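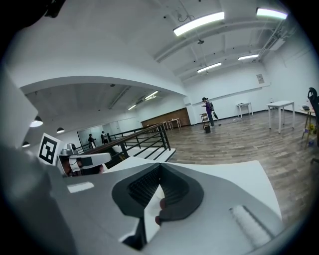
3.2 Furniture placement and the free floor

Most accounts of shared-room layout treat the wall as the default position for furniture and the middle of the room as what is left over. We take the opposite starting point and describe each room first by its free floor, meaning the largest connected area of floor that a person can cross without stepping over or moving anything. Furniture is then recorded by its relation to that area: flush (one side against a wall), shallow (standing clear of the wall but with no usable passage behind it), or detached (a passage on all sides). The Bergeron room in Figure 3 contains both ends of the scale in a small group of items. Of the two white tables toward the back, the smaller stands against the wall and is coded flush, while the larger stands farther forward, closer to the right side of the room. The forward table was the harder one to code. Its final code was taken from the floor plan and not from the photograph, as the depth of a passage is difficult to judge at that distance.

The three codes were applied independently by two raters, Deepak Kushwaha and Lorne Robichaud, working from the plans. Disagreements were confined almost entirely to the boundary between shallow and detached, and were settled by a fixed clearance: a gap of 70 cm or more between a table and the nearest wall was treated as a passage, and anything narrower was not. The threshold corresponds to the width at which residents in the Grorkwood pilot began to walk behind a table instead of reaching across it. We make no claim that it holds for other populations, and in rooms with wheelchair users it would clearly be too small.

Low items required a separate rule. Bins, footstools, bags and similar objects take up little floor but affect the choice of route more than their area would suggest, particularly when they are close to a larger piece. We therefore assign every low item to a host, defined as the nearest piece of standing furniture within 30 cm of it. A low item with a host is drawn as part of the host's outline. A low item without one is drawn as an obstacle in its own right and subtracted from the free floor with a margin on all sides. Small bins are the most frequent case in our material. They tend to drift over the course of a day from a shelf or desk toward whoever last used them, and a bin that was hosted in the morning may be unhosted by late afternoon. For this reason all plans were drawn at the same time of day, before the rooms were tidied.

Cables present a related problem. The thin black cable on the floor of the Bergeron room removes almost nothing from the floor in terms of area, yet a strict reading of our definition would end the free floor at its line, because a person has to step over it. We decided to keep the strict reading and to report results both with and without cables. Under the second condition the free floor was larger in 5 of the rooms and unchanged in the rest. The ranking of rooms did not change.

Floor finish was recorded but not used as a predictor. Grey-brown wood-effect planks of the kind seen in Figure 3 give a strong directional pattern, and it is plausible that people align tables with the plank joints when they put them back after use. We observed such alignment in the Landine rooms, where the tables were returned to nearly the same orientation even when their position had shifted. The effect could not be separated from that of the walls, which ran parallel to the planks in every room but one.

Light furniture was moved far more often than heavy furniture, as expected. What is less obvious is that shelf units, including small ones that a single person could lift, were moved hardly at all. Over 7 weeks of plans, only the Bandico rooms showed any change in shelf position, and there the move followed a repainting. Tables with slender legs and nothing stored underneath accounted for most of the recorded changes. A possible explanation is that a shelf unit holds things whose places people have learned — moving it carries a cost for every later search — whereas a table is cleared at the end of each use and can be put down wherever there is room. Section 4 returns to this point with the search-time data.

Finally, the outline of each item was taken at floor level, so a table was represented by the rectangle enclosing its feet. Where the top extended beyond the feet, the overhang was ignored.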